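4장. 핸드 그리퍼 두 대 세팅하고 관리하기

앞 장에서 충전 거치대랑 기록 장치까지 연결하셨으면 이제 제일 손이 많이 가는 부분이에요. 손에 들고 쓰는 그리퍼 두 대를 맞추는 작업인데요, 저는 Vonitz 키트를 2년째 만지고 있는데 아직도 이 단계에서 시간을 제일 많이 씁니다 ㅎㅎ 그래도 순서만 잡히면 커피 한 잔 식기 전에 끝나니까 겁먹지 마세요.

이 장은 2026년 5월에 고쳐 쓴 내용입니다. 예전 판에서는 패드를 먼저 붙이고 턱을 조립하라고 했었는데, Odette Deschamps 님이 보내 주신 의견대로 순서를 뒤집었어요. 해 보니까 훨씬 편하더라고요!

4.1 시작하기 전에 꺼내 둘 것

그리퍼 본체 두 대(왼손용, 오른손용)
턱 패드 한 벌과 여분 한 벌
동봉된 육각 렌치
보풀 없는 천, 소독용 알코올 조금
손목 스트랩
연습용 물건 몇 개 (4.5에서 씁니다)

참고: 패드 봉투에 331이라고 찍혀 있는지 꼭 보세요. Mullel 쪽에서 나온 패드도 생긴 건 비슷한데 두께가 달라서, 끼우면 턱이 끝까지 안 닫힙니다. 저는 그걸 모르고 한나절을 렌치만 돌렸어요.

4.2 턱 조립과 나사 조이기

1. 본체를 평평한 곳에 눕히고 손잡이를 몸 쪽으로 둡니다. 전원은 꺼진 상태여야 해요.

2. 양쪽 턱을 팔에 끼우고 나사를 손으로만 살짝 돌려 넣습니다. 처음부터 렌치를 쓰면 한쪽으로 쏠린 채 굳어 버려서 다시 풀어야 해요.

3. 손잡이를 천천히 끝까지 쥐었다 놓습니다. 이걸 서너 번 반복하면 턱이 제자리를 찾아가요. 뭔가 걸리는 느낌이 나면 억지로 쥐지 말고 나사를 반 바퀴씩 풀어 주세요.

4. 이제 렌치로 조입니다. 대각선 순서로, 한 번에 조금씩! 자전거 바퀴나 드럼 헤드 조여 보신 분들은 바로 감이 오실 거예요.

5. 다 조였으면 턱을 닫고 불빛에 비춰 봅니다. 두 턱 사이로 새는 빛이 위에서 아래까지 고르면 합격이고, 끝만 벌어져 있으면 3번으로 돌아가세요.

주의: 턱이 움직이는 동안 팔 사이에 손가락 넣지 마세요. 힘이 세지 않아 보여도 꼬집히면 꽤 아픕니다. 머리가 긴 분은 묶고 하시는 게 좋아요.

4.3 패드 붙이기

1. 턱 안쪽 면을 알코올 묻힌 천으로 닦고 완전히 마를 때까지 기다립니다. 성격 급한 저는 여기서 늘 입으로 불다가 침을 튀겨서 다시 닦곤 해요. 그냥 기다리세요.

2. 패드 뒷면 필름을 턱 끝 쪽부터 조금만 벗겨서 끝선을 먼저 맞춥니다.

3. 나머지 필름을 벗기면서 손잡이 방향으로 쭉 눌러 붙입니다. 중간에 기포가 생기면 떼지 말고 손톱 말고 손가락 살로 밀어내 주세요.

4. 반대쪽도 똑같이 붙인 다음 턱을 닫은 채로 잠시 둡니다. 저는 이때 스트랩을 달아요.

참고: 패드에 기름기가 묻으면 매끈한 물건이 쏙쏙 빠집니다. 핸드크림 바른 손으로 만지는 게 제일 흔한 원인이고요. 물티슈는 끈적임이 남아서 저는 안 써요.

4.4 영점 맞추기

1. 왼손용부터 전원을 켭니다. 순서를 바꾸면 기록 장치가 왼손을 오른손으로 인식할 때가 있어요(Bodin 펌웨어에서 특히 자주 그랬습니다).

2. 턱을 완전히 닫은 상태로 영점 버튼을 길게 누릅니다. 짧은 소리가 나면 손을 떼세요.

3. 턱을 완전히 열고 같은 버튼을 한 번 짧게 누릅니다.

4. 화면에 뜨는 열림 값을 확인합니다. 제 왼손용은 늘 3,164가 나오는데, 이 숫자는 기기마다 달라요. 중요한 건 열고 닫기를 반복했을 때 같은 값으로 돌아오느냐예요. 본인 기기 숫자를 어디 적어 두면 나중에 고장 찾을 때 정말 편합니다.

5. 오른손용도 같은 방법으로 합니다.

주의: 영점 잡는 중에 손잡이가 움직이면 값이 어긋난 채로 저장됩니다. 애매하다 싶으면 미련 없이 처음부터 다시 하세요.

4.5 작은 물건으로 시험해 보기

영점까지 끝났으면 진짜로 집어 볼 차례예요. 설명서 초판에는 나무 블록으로 하라고 되어 있었는데 블록은 너무 쉬워서 세팅이 틀어져 있어도 그냥 집혀요. 저는 액세서리를 추천합니다. 구슬 팔찌는 축 늘어지고, 얇은 뱅글은 바닥에 딱 붙어 있고, 시계는 무게가 한쪽으로 쏠려 있어서 문제가 금방 드러나거든요.

1. 물건들을 침대나 담요처럼 푹신한 곳에 펼쳐 놓습니다. 떨어뜨려도 마음이 편해요. 너무 비싼 건 빼 두시고요!

2. 한 손으로 구슬 팔찌 한쪽을 집어 수직으로 들어 올립니다. 구슬이 패드 사이에서 굴러 나가면 패드가 더럽거나 턱이 삐뚤어진 거예요.

3. 그대로 든 채 다른 손 그리퍼의 끝을 얇은 물건 옆으로 가져갑니다. 두 대를 같이 쓸 때 손목이 꺾이지 않는지 확인하는 단계예요.

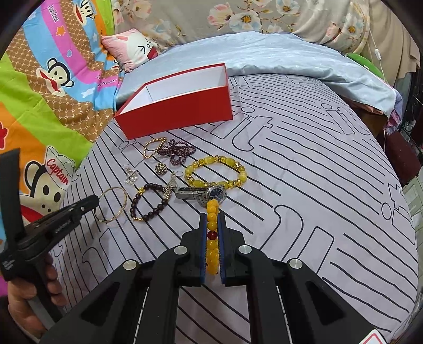 그림 4-1. 노란 구슬 팔찌를 집은 그리퍼와, 금색 뱅글 쪽으로 끝을 향한 왼손 그리퍼

4. 든 물건을 상자에 내려놓고 턱을 천천히 엽니다. 패드에 달라붙어 안 떨어지면 패드 끝이 들떠 있는지 보세요.

5. 손을 바꿔서 한 번 더 합니다.

참고: 스트랩은 손목에 걸고 쓰는 걸 권해요. 다만 길게 늘어뜨리면 목걸이 같은 데 걸려서 줄줄이 딸려 올라옵니다. 길이를 꼭 줄여 주세요.

4.6 쓰고 나서 할 일

매번: 패드를 마른 천으로 닦고, 나사 머리를 손끝으로 돌려 봅니다. 손으로 돌아가면 이미 풀린 거니까 4.2의 4번대로 다시 조여 주세요.

일주일에 한 번: 알코올로 패드를 닦고 영점 값을 적어 둔 숫자와 비교합니다. 값이 조금씩 한 방향으로 밀리고 있으면 패드가 눌려서 얇아지는 중이에요.

패드 교체: 가장자리가 말리거나 누른 자국이 안 돌아오면 바꿉니다. 양쪽을 꼭 같이 바꾸세요. 한쪽만 새것이면 물건이 자꾸 헌 쪽으로 돌아갑니다. 교체 후에는 영점도 다시 잡아야 해요.

보관: 턱을 살짝 벌린 채로 둡니다. 꽉 닫아 두면 패드끼리 붙어서 다음 날 찢어지는 수가 있어요. Pokerham 케이스를 쓰시는 분은 칸막이를 한 칸 옮기면 벌린 상태로도 들어갑니다.

4.7 자주 겪는 증상

턱이 한쪽만 움직여요: 나사 하나가 너무 세게 조여진 경우가 많아요. 다 풀고 4.2부터 다시.

쥐었다 놓으면 천천히 돌아와요: 팔 관절에 먼지가 낀 겁니다. 솔로 털어 주시고, 윤활유는 뿌리지 마세요. 패드까지 흘러내려서 일이 커집니다.

열림 값이 들쭉날쭉해요: 케이블을 뺐다 꽂아 보고, 그래도 그러면 다른 케이블로 바꿔 보세요. 저는 이걸로 해결된 적이 제일 많아요.

왼손과 오른손이 바뀌어 기록돼요: 둘 다 끄고 왼손용부터 다시 켭니다.

기록 파일 확인하는 방법은 5장에 적어 두었습니다.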